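Search news and releases Go

Filed under: Product News > Robotics Software > Simulation

Vivar Releases Trumden, a Simulation Kit for Teams Who Teach Robots to Handle Food

TRARIA, 28 Jun 2026 -- Vivar today opens sales of Trumden, a kit of simulated table tasks for robot arms. It is made for small laboratories and integrators who want to try pick-and-place work with fruit before they buy hardware.

Fruit is a difficult subject for a gripper. The shapes are uneven and the skin has marks, so Trumden models the surface of each item with care.
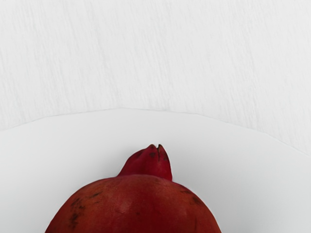 Yurchenko tested the kit before release and said the close views were the part it used most, but that the manual should explain the lighting settings better. Vivar has now written a new chapter on this point.

The kit includes 14 table tasks and 3 camera positions. In the basic task, the arm brings one piece of fruit to a plate while packaged drinks stand nearby on the table.

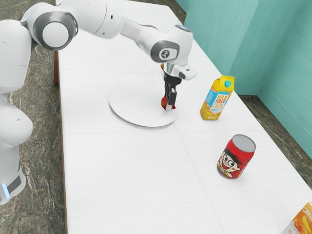
Each run can be saved and played again with other settings. The user may change the fruit, the position of the plate or the speed of the arm, and compare the results side by side. Trumden runs on one ordinary workstation -- no network connection is necessary after installation.

Tasks with more than one fruit are also included. For these, the user writes the order of work in a short text file.

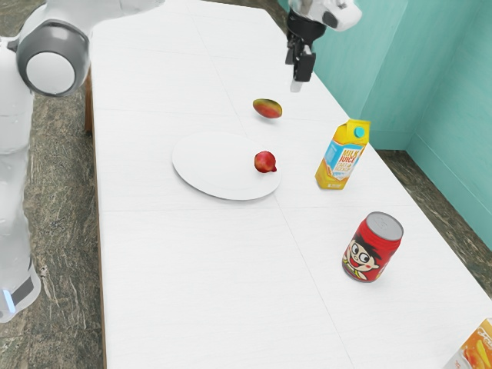

Price and Availability

Trumden costs $1,288 for one workstation, with one year of updates. Schools may ask for a pack of 10 licenses. The next update is planned for November and will add new tasks with bowls.

Contact: Vivar press office, Traria

Comments (3)

gripfan: Does the license move to a new computer, or must I buy again?

mlab_tech: Please add soft fruit also. Apples are the easy case.

oriel77: Good price for one seat. I will wait for the bowls.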